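The Patient Business of Teaching a Machine to Tidy

At Ruvton, the working day in the manipulation laboratory begins at 8 a.m. with the cleaning of the tables. Operators take their places soon afterward, and by midmorning the first examples of the day have been stored, reviewed and either kept or discarded. Each example is a complete attempt at a task, performed by a person guiding the robot arms from a separate station. The task assigned for July is a household one: putting plastic bottles into a bin.

The program is known as Kindisero. Its purpose is to supply a learning system with enough human-guided attempts that the system can later carry out the same work without guidance. Natsumi Furukawa, who directs the program, has set a target of 3,000 accepted attempts for the bottle task, divided into blocks of 500. Between blocks, the system is trained again and its performance is compared with that of the previous version.

"People ask how large the collection is," Ms. Furukawa said. "I would prefer that they ask how varied it is. An operator who repeats one good motion all morning has given us very little."

Variety is planned in advance. A printed schedule tells each operator which bottles to use, where the bin is to stand and whether the bottles are to be placed upright or on their sides. A single layout may mix both positions, with caps facing in different directions. 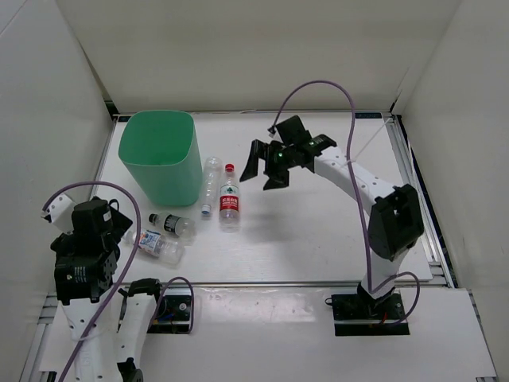

What the Gripper Sees

Fixed cameras record the whole table, while smaller ones travel with the grippers. The two views are stored together with the position of every joint, and the learning system receives all of them.
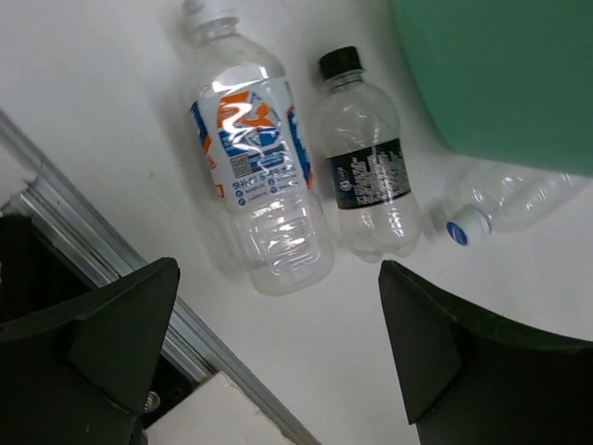 Clear plastic remains among the most difficult materials in the program. Its outline is faint against a pale surface, and its appearance changes with every small movement of the camera. Ayane Nakajima, who leads the review team, asks her staff to pay particular attention to the wrist recordings for this reason. Bright streaks of reflected light can run across a label and break up the print, and a bottle without a label, its thin plastic wrinkled and its body partly hidden by the bin, offers fewer features still. Ms. Nakajima keeps such layouts in the schedule and has asked for more of them.

Deciding What to Keep

Reviewers watch every attempt at normal speed and again slowly where the fingers close. An attempt is rejected if the operator pauses too long, pushes a bottle off the table or releases it before it clears the rim of the bin. In one recent block, 57 attempts were set aside. Of these, 18 were restored after a second reviewer judged that the operator had recovered well from a poor first grasp.

Recoveries have become a subject of some debate in the laboratory. Ms. Furukawa favors including them in greater number, arguing that a system trained only on smooth work has no example to follow when a bottle rolls. Ms. Nakajima agrees in part, but wants them marked separately so that their effect can be measured. The next block will be collected under her rule, and the results will be discussed at the regular Thursday meeting.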